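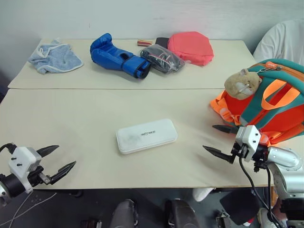

Two arms, one backpack, and a lot of coffee

I've been promising an update on the two-armed robot for weeks, so here we go, and I'm sorry in advance because I do ramble when it comes to this thing. Leobardo Ayala and I finally have both arms listening to the same computer over at the Clamham workshop. That took us from April until now, mostly on account of the right arm, which came to us secondhand and had its own ideas about where zero was. (Leobardo still calls it Galier, after the name on the crate. I've given up arguing!)

The job we've set ourselves is packing a bag. You'd think the backpack would be the hard part, with all those straps, and I'm sure it will be when we get there, but right now I'm spending my evenings on the white case. Soft things are forgiving. A towel or a padded pouch gives you a fold or a squashy bit to pinch, and if you come in a little crooked you can usually still get hold of something. A case with rounded corners and a flat lid is a different animal. The fingers are narrow at the tips, and a narrow tip on a smooth curve wants to slide.
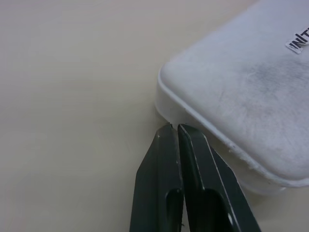 So I've been coming in low at the corner and creeping the last bit at a quarter of the normal speed, which is dull to watch but lets me stop before anything gets shoved across the table. Rianne Goossens thinks I should forget corners altogether and open the fingers along one side, and she may well be right. She also thinks I should glue some rubber on the tips, and I've ordered a strip from De Haan to try it.

My log has 99 tries in it so far and 23 I'd call good, so don't book us for any parties just yet. Next up is cable ties for the right arm, then the rubber, then maybe the zipper if I'm feeling brave.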